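Visit report: gripper and wrist camera trials at the Rindley manipulation lab

Date of visit: Monday, July 15, 2024
Prepared for the food handling group at Plornham

Purpose

Our group has to settle on an end effector and a camera layout for the pilot cell in the Plornham test kitchen. The supplier shortlist had been cut to two grippers and two arm controllers, and the data sheets had taken us as far as they could. Rindley runs both grippers on the same arms and agreed to give us a day of bench time. This report covers what was shown, what we tried ourselves, and what remains open. Prices are in the separate purchasing note.

Arrival and general layout

The lab is on the ground floor at the back of the Rindley site, past the goods entrance. Badges are issued at the front desk, so allow time to walk around the building. The morning began with a safety talk covering the stop buttons, the marked floor area and the rule that one person holds the stop at all times during a run. Visitors can drive the arms by hand guidance after the talk. Writing new motion programs is left to lab staff.

The benches are ordinary tables and can be moved. Rindley prefers this to bolted fixtures because the customers it works for rarely have a fixed counter height. The cost is calibration time. Each morning the arm bases and the table surface are related to each other again, and on the day of our visit this took 17 minutes.

Controllers

Two controllers were on show. The first is the Sosa unit, which we already know from the Protbridge line. The version at Rindley runs the control loop at 1000 Hz and takes both arms on one box. The second is Rindley's own controller, built in house and not for sale in its present form.

In hand guidance the Sosa unit felt heavier at low speed. Small moves near the table needed a firm push to start and then went slightly too far. The Rindley unit was lighter to move but drifted when released with the arm stretched out. The staff put this down to the payload setting, which had been entered for the other gripper. After the correction the drift was smaller, though we could still see it against a ruler.

For our purposes the handling of faults matters more. The Sosa unit stops both arms on any fault and needs a full restart of the motion program. The Rindley unit can hold one arm and let the other finish its move. We would want this in the cell, where one arm may be holding hot food, and it should be raised with Sosa before any order is placed.

Grippers

Gripper A is a parallel jaw type with flat rubber-faced fingers. It closes in a straight line, the finger height does not change during closing, and the force setting is easy to repeat. On boxes and jars it is the better of the two. On soft items it was less convincing. The jaws are wide and need clear space on both sides of the item, and when two items sit close together the outer jaw pushes the neighbor away.

Gripper B uses a linkage, with narrow tapered fingers. The tips move along a curve as they close, so the approach height has to be corrected for the width of the item. Programs written for gripper A cannot be carried over without this correction. In return the tips fit into smaller spaces, and reaching into a container with a rim is much easier to plan. All of our steamed bun work in the afternoon was done with gripper B.

Two practical points on gripper B. The finger pads are held by screws that can be reached from outside, so a pad change does not require taking the gripper off the wrist. The cable leaves the gripper in a free loop, and its length has to be set with care. If it is too short it limits wrist rotation. If it is too long it can touch the food. We would ask for a sleeve or a clip along the last link, and a washable cover over the linkage, which has many small gaps where dough could collect.

Cameras

Each wrist carries a small camera looking forward over the gripper body toward the fingertips, and a head camera covers the whole table. We asked to see the feeds separately and then together.

The head camera is good for planning. It shows both arms and the full work area, and it gives a usable view down into an open steamer basket. Its weak point is occlusion by the arms and their cables, mostly over the plate.

The wrist cameras keep the fingertips in view at all times, which makes it easy to judge the opening between them. The gripper body takes up a fair part of the lower image, however, and hides whatever is directly under it. Tilting the mount would help with this but would lose part of the view ahead. Rindley has tried 12 mounting positions and keeps a record of each; we have asked for a copy.

Pale food on a pale plate on a pale table is a hard case for any of these cameras. Exposure had to be locked by hand before the afternoon runs. With automatic exposure, the brightness changed each time the arm passed over the steamer. We recommend a darker work surface in the Plornham cell whatever hardware is chosen.

Data and logging

All feeds are written to disk with joint positions and gripper opening on a shared clock. The lab's log for the bun setup held 1181 entries when we looked at it. The format is open and our own tools could read it with small changes to the time fields.

Open points

Fault behavior of the Sosa unit with two arms, to be put to the supplier in writing.
Washable cover for gripper B.
Pad life under steam. Rindley has no figures for this.
Cable routing at the wrist.
A second bench day in July, if the arms are free, with our own steamer and plates.

Bench views 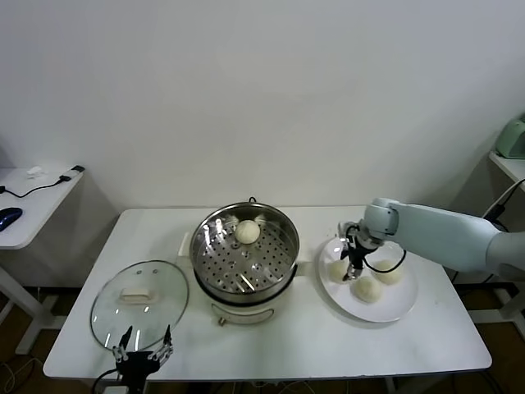
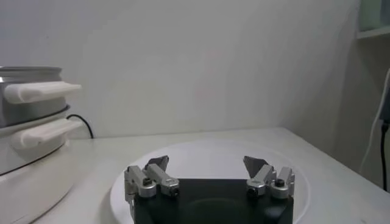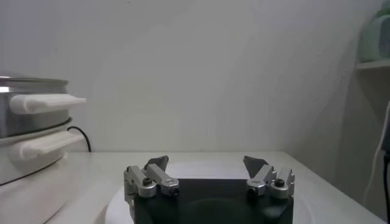 Gripper B at the steamer bench: head camera with a bun in the basket and buns on the plate (first), wrist camera views over the empty plate with the fingers open (second and third).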